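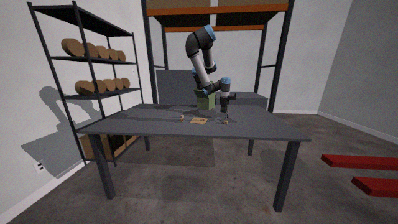
Mansa Agyeman came to last year's open day with no background in robots and says she would tell anyone thinking of signing up to take the driving slot early in the day, while your head is still fresh, and leave the talk for after lunch.

Home Open Day Take Part Getting Here Contact
Search this site Enter keyword Go

Participants wanted: Sulthorpe Automation Open Day, October

The Sulthorpe workshop opens its doors again this October, and we are looking for 35 people to take part in the demonstration sessions. Visitors can walk in at any time and watch. Participants are different: they have a booked slot, they sit at a station, and they run a robot arm in simulation through a short task while one of our staff takes notes.

You don't need any experience. We would like a mix of people this year. Last year nearly everyone who signed up was an engineering student from Fumness, and they were very welcome, but we learned less than we hoped about how the controls feel to someone who has never touched them. If you drive a forklift, teach third grade, fix bikes or are retired, please apply.

What you will do

Each slot lasts 35 minutes. The first part is a walk-through of the controls with Selorm Amoah. You then practice freely for a while, and after that you are given the task on a card and try it on your own. There is a short form at the end. You may stop at any point and you don't have to say why.

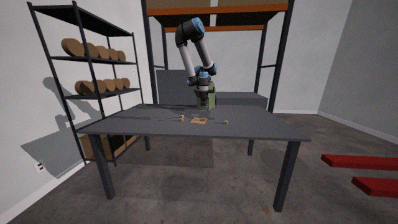 The task is a tabletop one, and it will be the same for everybody. We changed it from last year's stacking exercise, which took too long to explain. Your arm works over a plain gray table, reaching down from the back, and the things you will be asked to move are the small wooden cubes on either side of the flat board. They are small next to the table, so expect to spend a good part of your practice time just getting the gripper to the right height. The shelves and the storage rack are part of the room and do not come into the task. You can look at the work area from more than one angle, and most people find they settle on one view and stay with it.

We are not timing you against anyone else. The notes we take are on where people hesitate, which control they reach for first and whether the instructions on the card make sense. Kwabena Odoi wrote the card and would like to hear about any line you had to read twice.

Who can apply

- You must be 16 or older. Anyone under 18 needs a signed form from a parent or guardian.
- You should be able to read a printed card in English. Large print is available, please ask.
- Stations can be set up for left-handed use or for a wheelchair. Tell us on the application.
- People who work for Dreneck or Thaler are welcome to visit but can't take a participant slot this time, as both firms helped with the software.

What you get

Lunch, a parking pass, and a tour of the Sulthorpe floor with Iddrisu Lamptey. There is no payment. If you need a letter for an employer or a school saying you took part, we can write one on the day.
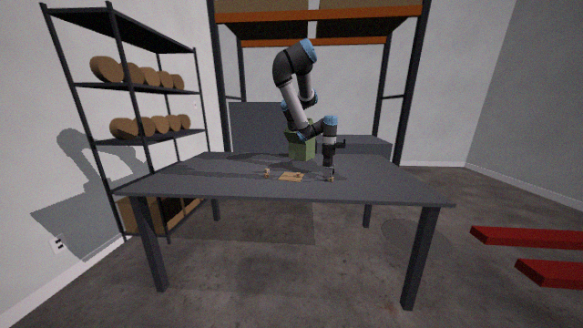 The simulated work area, with the gripper down over the table.

On the day

Doors open at 9 a.m. and the first slots start at 9:30. There are 4 stations, all in the front room to the left of the main entrance. Please come ten minutes before your time and check in at the desk. If you are late we will try to fit you in at the end, but we can't promise it.

Nipon Klinhom gives a talk at 2 p.m. on how a task is tried in simulation before it goes anywhere near a real machine. It is open to all visitors, with time for questions. Seats are first come, first served - participants don't get reserved ones.

Fumness station is the nearest train stop, and it is a fifteen-minute walk from there, mostly uphill. The bus stops outside the gate. If you are driving, use the east lot. The west lot is for deliveries.

How to apply

Fill in the form under Take Part, or pick up a paper copy at the Sulthorpe front desk. Give your name, a phone number or email, whether you prefer morning or afternoon, and a sentence or two on what you do. Please don't send a resume.

We will write to everyone by the end of September, including those we can't fit in. If you have a slot and can't make it, let Selorm Amoah know as soon as you can so it can go to the next person on the waiting list.

Notes from the sessions are kept without names. Staff may photograph the front room during the day. If you would rather stay out of the pictures, ask for a green sticker when you check in.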